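Skasaline will supply peeled citrus segments to food service kitchens from January 1, 2009. Each case holds 40 trays. Segments are packed with part of the membrane left on, which limits juice loss in transit. 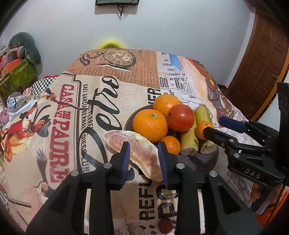 Skasaline Fresh Produce Department

Large segments are suited to plated service with whole oranges, mandarins and tomatoes. "Kitchens asked for fruit they can portion by the piece," said Ulises Arancibia, product manager. Orders close at 2 p.m. daily.

Contact: Skasaline Press Office, ext. 109 | Back to top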